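The Case for the Coaster

My mother kept hers in a drawer and brought them out for company, and for years I thought of coasters as something you owned for other people. Then I bought a table I loved — light wood, a curved edge, far more than I meant to spend at the Hubmann warehouse sale — and I turned into her within the week. Tea in the mug, something cold and green in a bottle for the afternoon, the mail spread out behind them, and me fussing over all of it.

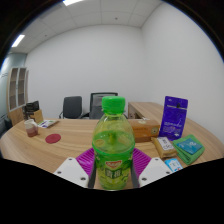 Ravindran Kaimal wrote in after my January column to say that he gave up on coasters years ago, that a table ought to show who has been sitting at it, and that his own has rings older than his children and he wouldn't sand out a single one.

I do see the charm in that, and I'd happily sit at his table all evening! But a cold bottle on a warm day can leave a good-sized puddle, and I'd like to keep my wood grain as it is a while longer. So I've settled on plain round coasters, dark red, easy to spot among the papers and wide enough that you can put a drink down without looking.

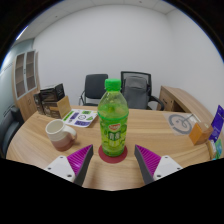

Cork is kinder to the wood and soaks up a little, though it does stain, and felt needs a wash now and then. Whatever you choose, leave it out on the table where your hand already goes. Mine stay put right through supper, and I wipe under them when I remember.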